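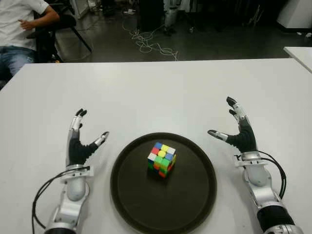

Mỹ Khương pergunta se ainda vale a pena aprender a resolver o cubo mágico depois de adulto, ou se o prazo venceu junto com a paciência.

Não venceu. A pergunta chega toda semana ao Clube de Cubo Tullby, em geral de gente que ganhou um cubo no Natal, embaralhou com entusiasmo e nunca mais o viu de uma cor só.

Preciso ser bom em matemática?
Não. Precisa saber distinguir esquerda de direita, o que já elimina parte da diretoria. O método para iniciantes vai camada por camada e pede algumas sequências de movimentos decoradas.

Quanto tempo demora para aprender?
No nosso curso básico são 5 encontros. Há quem resolva sozinho já no terceiro e há quem passe o terceiro reclamando do segundo. Treinar em casa ajuda, mas no ônibus só se você não se importar com palpites.

Posso desmontar o cubo e montar de novo na ordem certa?
Pode, o cubo é seu. Só preste atenção ao remontar: uma única quina torcida já deixa o cubo sem solução, e você vai passar o domingo culpando o algoritmo.

E trocar os adesivos?
Também pode. Eles nunca mais colam direito e todo mundo percebe.

Que cubo devo comprar?
Um que gire sem fazer barulho de moedor de café. Não precisa ser caro nem ter ímãs, embora os ímãs sejam agradáveis e, depois de experimentar, você vá querer ímãs. O clube empresta cubos durante o curso. Devolva com todas as peças, por favor; temos uma caixa de cubos de 25 peças externas e não sabemos o que fazer com ela.

Posso lubrificar com óleo de cozinha?
Não. Use silicone próprio para cubos, uma gota por vez. Ngọc Võ fez a experiência com azeite por todos nós e o cubo ainda cheira a salada.
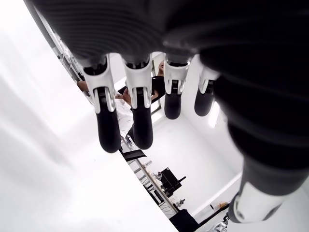 Dedos pretos, capas brancas nas articulações.

Meus dedos doem. É normal?
Um pouco de cansaço no começo é comum, porque quase todo mundo aperta o cubo como se ele fosse fugir. Segure mais leve e faça pausas. Se a dor continuar, pare e procure um médico – nós só entendemos de quinas e arestas.

Qual é a idade mínima?
Recebemos a partir dos 7 anos. Não há idade máxima. Os alunos mais novos costumam ser mais rápidos e não têm o menor tato a respeito.

Vocês fazem competição?
Uma por ano, em junho, o Torneio Ginberg. O regulamento é curto, a discussão sobre o regulamento nem tanto. Iniciantes têm categoria própria, e meu recorde nela foi de 156 segundos. Thu Ung já pediu que eu pare de mencionar isso.

Preciso me inscrever para aparecer no clube?
Para o curso, sim. Para o treino livre de terça-feira, às sete da noite, basta chegar. Se não tiver cubo, sente ao lado de Nhàn Lò, que sempre traz um sobrando e o cronômetro junto.

Perdi a peça central. Vocês vendem avulsa?
Não vendemos. Mas como foi que você perdeu a peça central?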